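Teaching by hand vs. remote control for pushing tasks – worth it?
Forum: Arms and Motion > Programming and Teaching
Page 1 of 1

tallowfield wrote:

Our shop is looking at a package from Rodby where you "teach" an arm by doing the job yourself, either by grabbing the wrist and moving it or by driving it with a handheld controller. The rep did a pushing task for us, then let my boss try it. My boss now believes we can retire every waypoint program we own.

I don't. I've written waypoint programs for years and I know what they do when a part shows up crooked: they miss, in the same place, every time, and I can fix that. What I got out of the rep when I asked how theirs fails was a long answer about data.

So, for people who have really done this and aren't selling it: how many demos does a simple push take, and do you teach by hand or by remote?

----

ninepin_joe wrote:

By hand. You feel the contact and you know when the part starts to slip. With a controller you're watching and guessing, and you overshoot, and then the overshoot is in your data. We did 51 hand-guided runs of a tray loading job and threw out 12 where somebody's sleeve or elbow got in the way of the camera. The rest were good enough to train on.

----

gravelroad wrote:

Disagree with Joe. When you hold the arm you're feeding it forces it won't have later. Your hand is doing half the work. Take the hand away and the same motion pushes differently. Plus you're standing in the camera view, which Joe just admitted cost him a pile of runs.

Remote control is ugly at first but what the arm sees and does in the demo is what it will see and do on its own. I'd take slow, clumsy data that matches over smooth data that doesn't.

----

ninepin_joe wrote:

"Slow and clumsy" is exactly what it learns, though. Ours learned to pause before contact because two of our people always paused there. Took ages to work out where that was coming from.

----

tallowfield wrote:

That pause thing is what worries me. In a program I can search for a wait and delete it. Where do I delete a habit?

----

ninepin_joe wrote:

You delete the demos that have it and train again. Not a great answer, I know.

----

Sem Prins wrote:

I spend most of my week on remote-controlled pushing so I'll try to be useful, though I'm not going to cheer for it.

The number of demos is the wrong thing to ask the rep for. A hundred pushes that all start with the part in the same spot are worth less to you than a small set with the starts spread all over. We ran a first batch of 100 and it looked terrific until I moved the block a hand's width over. Then the arm went to where the block used to be and swept the air. Which, tallowfield, is your waypoint program with extra steps.

Second batch, we changed the start every time, and we let the operators make mistakes and recover from them on purpose. Push past the block, back up, come around the other side. That helped more than anything else we changed. I still wouldn't put it on a line.

----

mossback44 wrote:

What do you push with? We had a gripper closed up into a fist and the part kept squirting off the side.

----

Sem Prins wrote:

A plain rod, straight down from the wrist. One contact point, nothing for the part to wedge into. It makes turning a part harder since you have to go around and lean on a corner, but the operator can at least tell where the contact is going to be.

Height is the thing to watch. Too low and you're scraping the board, too high and it rides up on anything thin. We keep ours just clear of the wood and lock that axis, so the operator only steers left-right and near-far. People fight the controller a lot less that way.

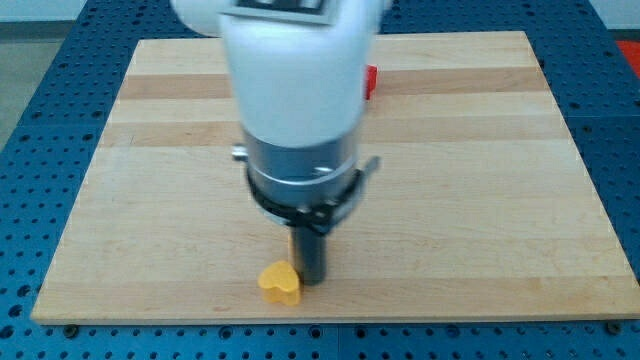

Small parts like the yellow heart are the annoying ones. It has a point and two lobes, and it wants to spin off the rod if you're even slightly off center. If your rep only pushes a square block for you, bring something with curves and ask him to push that.

----

gravelroad wrote:

Re: locking the height. I get why, but isn't that cheating a bit? You've taken the hard part out and then you say the operator did well.

----

Sem Prins wrote:

Sure, it's a constraint. I'd sooner have a narrow task that I can check than a broad one I have to take on faith. If somebody wants it to lift, that's a separate set of demos.

----

mossback44 wrote:

Board looks like it's bolted down at the corners. Do you ever move it?

----

Sem Prins wrote:

No. If the board shifts relative to the cameras between sessions, I can't tell a bad demo from a bad setup. Parts move, board stays put. I'm sure it makes the thing more brittle than the sales decks would like.

----

wickerman_p wrote:

Going against the mood in here. We bought into the Mustonen teaching kit in January and it's fine? Three operators, none of them programmers, had a sorting push running on the bench the same month. It's not magic, it misses, somebody nudges the part and it goes on. I'd never have gotten programming hours for that job.

----

tallowfield wrote:

"Somebody nudges the part" is a person standing there. What's the arm saving you?

----

wickerman_p wrote:

Somebody's walking by anyway. But okay, I haven't sat down and timed it against doing it by hand.

----

gravelroad wrote:

Please do time it and post it. I've read a lot of these threads and the "it's fine" posts never come with a clock.

----

ninepin_joe wrote:

Tallowfield, things I'd make the Rodby guy do before you sign:

1. Start the part somewhere he didn't teach.
2. Turn it while the arm is on its way over.
3. Change the lights. Even just half of them off.
4. Let your worst operator record the demos – his best one always does it in the showroom.
5. Show you how to pull one bad demo out and retrain, start to finish, on your own computer.

I still say by hand for anything with a tight fit. For plain pushing on a flat board, fine, gravelroad can have it.

----

gravelroad wrote:

I'll take it. Number 5 is the one they'll wriggle on.

----

tallowfield wrote:

Printed the list. He's coming back at 3 tomorrow and I've got a box of odd-shaped brackets waiting for him. My boss wants to know if there's a cheaper package from Imico, so if anybody has used theirs, speak up. I'm keeping the waypoint programs either way.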